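Staging Sound and Light: A Study of Live Performance on a Small Touring Budget
Final report, Performance Studies project module
Project group: Lamisi Zakaria, Gwendolyn Doucet, Tamsin Strickland
Supervisor: Hüsnü Güler

1. Purpose of the project

This report examines how a touring pop act adapts one show to rooms of very different sizes. The group followed the electronic duo Flillach through the last part of their club tour and compared performances at three venues. The duo plays without a backing band, and most of what the audience sees is decided by the lighting plan and by the order of the songs. The group wished to learn which parts of the show stayed fixed from night to night and which were changed on the day.

The project was limited to the performances themselves. Ticket sales, press coverage and the recording history of the duo were left out, except where a member of the touring party raised them in an interview.

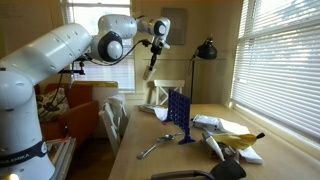 2. Method

Each member of the group attended all three concerts and kept a separate log. Entries were made at the start and end of every song and whenever the lighting changed in color or direction. The logs were compared the following morning, and differences were settled by listening to an audio recording made with the permission of the duo. Across the three concerts the group logged 168 lighting changes.

Interviews were held with Verna Whitfield, the tour's lighting designer, and with the house sound engineer at each venue. The interviews were semi-structured and followed the same list of nine questions. One engineer asked not to be named, and the answers from that interview are used only in Section 4.

3. Observations at the venues

The first concert took place at the Rosenthal, a former dance hall with a deep stage and a balcony on three sides. Flillach used the full depth of the stage, and the two performers began the evening at opposite ends of it. The second concert, at the Plalamton, was given on a platform so shallow that the performers stood side by side throughout. Ms. Whitfield removed the rear lights and moved the opening song to fourth place in the set. She explained that the song "needs distance before it needs volume."

The third concert was the only one the group was able to observe from sound check to load-out. The log for that evening is given below in shortened form.

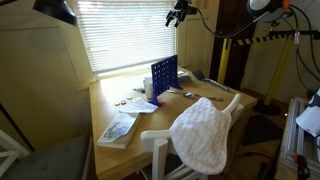
Tralerum, September 23, 2022

Sound check began late and was cut to four songs. The low frequencies gathered under the gallery, and the house engineer reduced them twice before the doors opened. The duo kept the running order used at the Rosenthal but shortened the pause before the encore. During the slow middle section all colored light was withdrawn – a change not found in the logs of the other two concerts – and the audience remained quiet until the drum pattern returned.

4. Discussion

The running order proved less fixed than the group had assumed, while the lighting colors attached to each song hardly varied. Both performers take their cues from the light, and a change of color would therefore require new rehearsal. A change in the order of songs can be agreed on in the dressing room.

The group's logs disagreed most often on the end points of songs that run into one another. Future projects should agree on a rule for such cases before the first concert. The full logs and interview notes will be deposited with the department office in October.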